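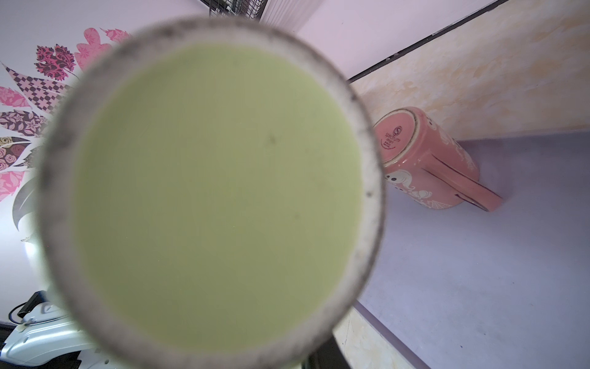
I make a matcha latte most afternoons and the powder has started staining my mugs. The worst is a thick one with an off-white glaze and dark flecks all over the rim. I fill it nearly to the top, and once it's empty there's a greenish-brown line left on the inside wall at the level the drink sat. The pink mug lying behind it on the counter only gets used for tea and has the opposite problem, a grey scuffed look on the cream edge around the base. Dish soap and a sponge do nothing to either. I've tried soaking overnight in plain hot water, which took the line from dark to slightly less dark. I don't want to wreck the glaze, and the pink one has a white cartoon printed on the side that I'd like to keep. Both go in the dishwasher now and then. What should I be using, and is it safe to keep drinking out of a mug that stains like this? I have a tub of Skindside powder under the sink but the label only mentions stainless steel and enamel.

Posted in Kitchen & Cleaning, Jalunport. Viewed 361 times.

ridine_kettle
4 replies to date

Baking soda. Wet the inside, shake some in, rub with your finger or a soft cloth, rinse. Done. Don't use steel wool.

bhatt2091
Regular contributor

Matcha isn't dissolved the way steeped tea is. It's ground leaf floating in the milk, so when the drink sits, the fine stuff settles and sticks wherever the surface is a bit rough. Speckled glazes vary a lot. Some are as smooth as a plain white mug and the flecks are under the surface, and some have a slight texture you can feel with a fingernail. Run your nail around the inside where the line forms. If it's smooth, the stain is sitting on top and will come off. If it's gritty or you can feel fine cracks, some of the colour may have gone in and you'll only lighten it.

For the inside I'd go in this order:

Baking soda paste, left on for 15 minutes, then rubbed with a damp cloth. This clears most tea and coffee marks.

If there's still a line, fill the mug with hot water and a heaped teaspoon of oxygen bleach (the plain laundry soaker kind with no perfume). Leave it a couple of hours and make sure the water comes up past the stain. Wash it with dish soap afterwards and rinse it well.

A denture tablet in warm water does much the same job if you don't have soaker in the house.

I wouldn't use the Skindside. If the label doesn't list glazed ceramic, I'd leave it for the sink. Don't mix any of these with chlorine bleach or vinegar either.

The grey on the bottom of the pink one is a separate thing. Grey marks on a base are usually metal rubbed off a sink or dish rack. Baking soda might shift them, with a bit more rubbing. Go easy if there's a maker's mark printed there and stay off the cartoon entirely, as you can't tell from looking whether a print is under the glaze or on top of it. I'd wash that one by hand from now on. I had a printed mug go patchy after a year in the dishwasher on the 62 degree cycle.

As for safety, a stain on sound glaze is only a stain. If the inside has cracks you can feel, or it's chipped where you drink, I'd turn it into a pencil holder.

Rinsing straight after you finish makes the biggest difference. Even a swish of cold water will do if you're not washing up until later. Sifting the powder first helps too, as you get fewer dark bits left on the wall.

tidewater_lane
New member

Half a lemon and some salt worked on my teapot. Took a while though and my hand got sore. I only drink coffee so can't say about the green stuff, but it's probably similar. My sister puts hers through the dishwasher twice and says that does it.

Reply from bhatt2091: Lemon and salt is all right on a plain mug. I'd keep the salt away from anything with a print on it.

Reply from the original poster: Thanks, all. The inside feels smooth to my nail, so I did the paste and then the soaker for two hours. The line is gone except for a faint bit under the handle. I'll do that part again on the weekend. Haven't started on the pink one yet.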